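Udwood Sets Budget for Shelf-Restocking Equipment

Inddale, Sun 21 June — Udwood, which runs convenience and household goods stores, has approved a budget for its first purchase of automated restocking equipment. The money covers 14 units, a service contract and staff training. Bids are open to outside suppliers, and Jindton has been hired to run the tests.

The first units will go to the Wada store, which stocks paper goods, personal care items and packaged food. Each bidder must handle a test set of 400 products, including soft packs that shift and bend when picked up. Trials will last 40 days per bidder. Udwood expects to sign a contract in November.

Payment will be split between purchase and lease — the exact share depends on the bids. Floor changes and charging points are budgeted separately.

Small soft items, such as packets of tissues, are arranged on the shelf by hand and will be scored as their own category in the trials.

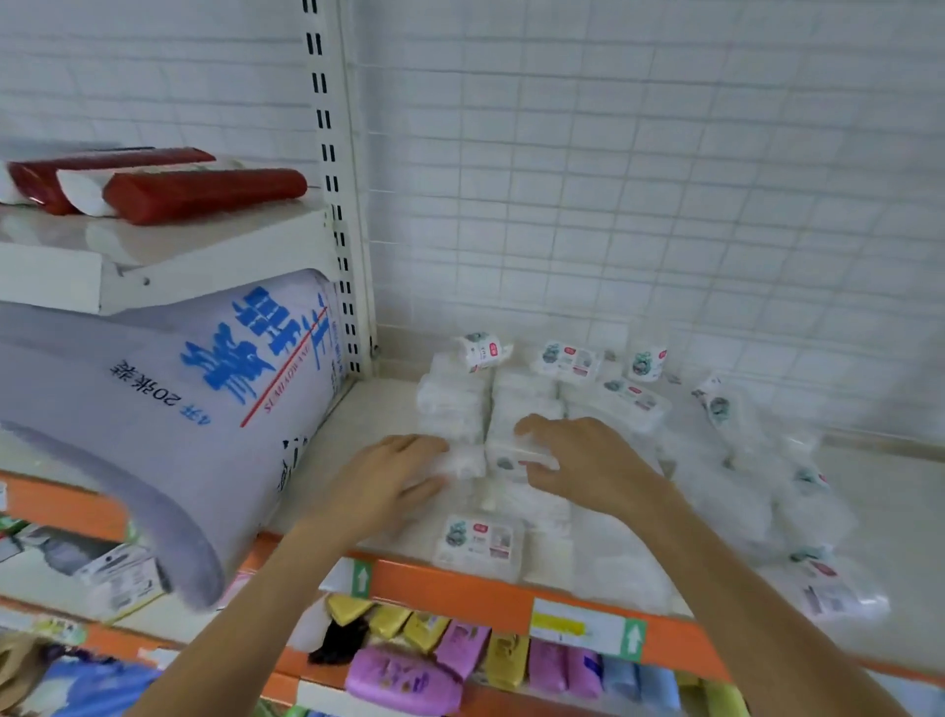 Serpil Işık said the soft goods score should count for more than speed, and that the service contract needs a fixed price for replacement grippers before anyone signs.

Bid documents are available from the Udwood purchasing office in Inddale.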